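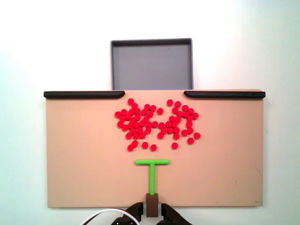 Can a robot clear a worktop of small loose parts yet? Mostly, given time, though the last few pieces still take longer than the rest put together.

4.2 Sweeping task

Fig. 3. Start of a trial: red disks, green T-shaped pusher held in the gripper, grey tray behind the gap between the rails.

Same policy as the sorting task, no retuning. 400 demonstrations, all recorded at Catisham in February. 42 test trials. Full clear in 18 of them, the rest stopped at the time limit. Strays are the main problem: one long push shifts the bulk, then single disks slide off the end of the crossbar and have to be fetched back. A person goes round the outside first. Ours dont. Ashby's Figueiredo baseline does slightly better on strays but is slower overal, see 4.3. Crumbs and swarf not tried.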